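Sorting out the kitchen before the move

We get the keys to the flat in Eludmont in January, so I have started on the kitchen. I did the drawers first. Most of what was in them went to Yatziri, who has just moved and owns one fork.
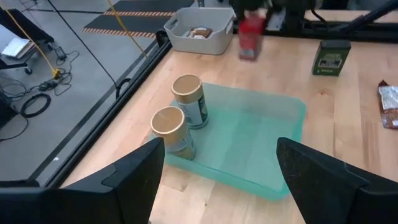 Two paper tubes on the green tray.

The removal firm quoted 992 for the van and two people. Drudico wanted more and couldn't do a morning. Kornél says he moved his whole house in a hired van for 106, but he had three brothers and no piano.

I have packed 17 boxes so far. The books are the heavy ones, so I've put them in small boxes this time. Last time I used big ones and the bottoms went on the stairs.
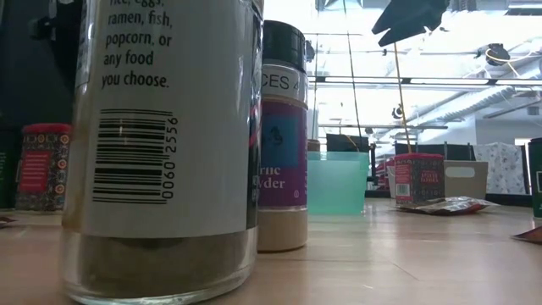 The other job is changing the address on everything. The bank took five minutes. The water company kept me on hold for most of a lunch break and then asked for a meter reading, which I didn't have with me. I'll ring them again.

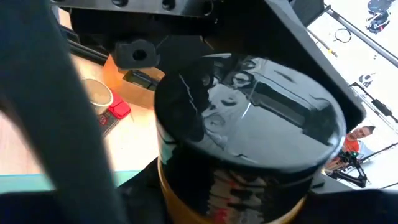
Eirlys is lending us her spare room for two nights between the flats. After that it's a mattress on the floor until the bed frame comes. I still need to find the bolts for it.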